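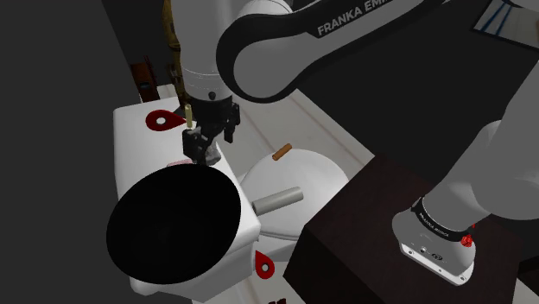

Page last changed: December

Stedon K30 Kitchen Water Filter

Under-sink filter for cold mains water. Fits standard 15 mm pipe with the push-fit joints supplied. Not for use on hot water or tank-fed supplies.

Part number: 2872
Height: 391 mm
Width: 148 mm
Cartridge: Wellus carbon block, single
Thread on tap tail: half inch

Allow 30 mm below the housing for changing the cartridge. Turn off the stopcock and open the tap before unscrewing the bowl. Grease the seal lightly and tighten by hand only.

Spare bowls and seals are held at Kikdale. The older Jin cartridge does not fit this housing. Orders placed on a Sunday are packed the next working day.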